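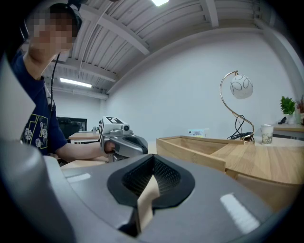

Device Buying Group, August minutes

Groups > Device Buying Group > Minutes
August – posted by the group secretary

Meeting opened 4:15 p.m. in Room 607.

1. Last minutes
Accepted with one correction. The Mima e-reader was "offered at a discount," which the previous minutes recorded as "discounted." The group has yet to see a price list showing what it was discounted from.

2. Replacement phones for field staff
Two bids received, from Ospina and Drutano, both for the same Grondard handset. Ospina's bid describes battery life as "all day" and gives no test conditions. Drutano gives a figure in hours, measured with the screen at its lowest brightness and the radio off. Members asked how many calls are made with the radio off.

The secretary reported that the sample phone from Ospina got through a shift with 40 percent left. It was noted that this was one phone, new, on one shift. Several members did not think it told us much.

Storage was discussed at length. The base model is advertised with more space than is free after setup, and neither bidder would put the usable amount in writing. Drutano has offered a memory card with each phone. The card's speed class is not stated.

Price is just under $200 per phone from both bidders, chargers extra. One member said the match looked odd. The chair said list prices often match. The member asked that the remark be recorded anyway.

Agreed: no order this month. Both bidders to be asked for usable storage, charger cost and the end date for security updates. "Long-term support" will not be accepted as an answer.

3. Mima e-readers
Mima says the page-turn lag is fixed in the latest update. The update has not reached our sample, so there was nothing to test. Held over again.

4. Extended warranty
Ospina's warranty excludes screens, batteries and charging ports. Members struggled to name a repair from last year that it would have covered. Declined.

5. Other business
The old handsets are still in the supply cabinet. Wiping them was agreed in spring and has not been done – secretary to chase.

Closed 5:20 p.m. Next meeting to be set when the bidders reply.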